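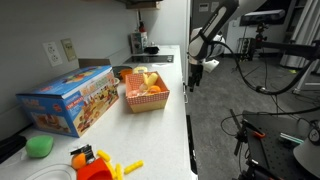
What did the two sides in the Clundonik valley sign? A ceasefire extension, good for another 42 days, with talks on prisoners to follow.

I'm thrilled to be the one writing this up for Çınar Dialogue! We've hosted these talks since December, and I've drunk more tea than I care to admit – most of it past midnight.
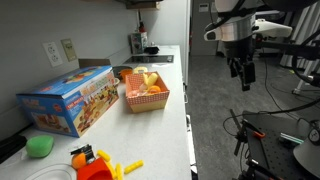 The text runs to 15 pages, and both delegations went over every line of it twice.
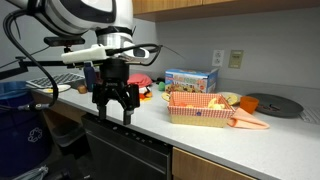 By Zübeyde Taşdemir, Çınar Dialogue | January 6, 2023

Monitors start work next week under Şükran Gezer. Call me if you'd like the full text!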